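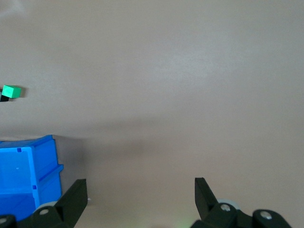

4.2 Demonstration Protocol and Visitor Sessions

The public sessions were held at the Drultcombe site on 2 March 2022, during the annual open day. The cell had been moved from the Skitham laboratory the week before and recalibrated on arrival. Visitors stood behind a rail on the operator side and could follow the wrist camera on a monitor next to the cell. Figure 3 shows the wrist camera view with the gripper open, the green cube near the left border and the blue bin below it.

Each session ran for 20 minutes and followed a fixed script. An operator gave a short spoken introduction, ran one autonomous pick-and-place trial, and then invited a visitor to choose a new start position for the cube. The visitor pointed to a place on the tabletop and the operator moved the cube there by hand with the arm stopped. The trial was then repeated under the same policy. No parameters were changed between visitors, and the Grekitz controller was restarted only at the scheduled breaks.

A trial was scored as a success if the cube came to rest inside the bin and the gripper returned to its home pose without operator action. Contact with the bin wall was recorded but did not count against the trial. Trials stopped by the operator for any reason were scored as failures, including those in which the stop was later judged to be too cautious.

Of the 31 trials run during the day, 14 used start positions close enough to the left border of the wrist view that part of the cube was outside it at the first planning step. We refer to these as border starts. Figure 3 is typical of the group: the front and top faces of the cube can be told apart, but its full width cannot be measured from the image. The planner therefore has to either accept an incomplete outline or move the wrist to get a better view. In the version shown at Drultcombe it always moved the wrist first, which added a visible pause before the approach.

Visitors noticed this pause. Several asked whether the arm had stopped working, and one session was delayed while the operator explained the step. After the second session Kurniawati Teoh added a line of text to the monitor that read "adjusting view" during the motion. Questions of this kind became less common, although we did not record them in a way that supports a formal comparison.

Lighting could not be controlled as closely as in the laboratory. The hall had overhead lamps and a row of high windows, and visitors leaning over the rail could cast moving shadows on the work surface. A soft dark band across the middle of the tabletop is visible in Figure 3. The color threshold used to segment the cube was set at Skitham and left unchanged — a choice we would not repeat — while the bin pose was entered by hand and did not depend on segmentation.

Images were stored at intervals of 700 milliseconds together with joint positions and the gripper command. Joar Rustad reviewed the full log in August and marked the start of each approach by hand. These marks are used in Section 4.3, where the border starts are compared with the remaining trials and with the Kandasamy bench set.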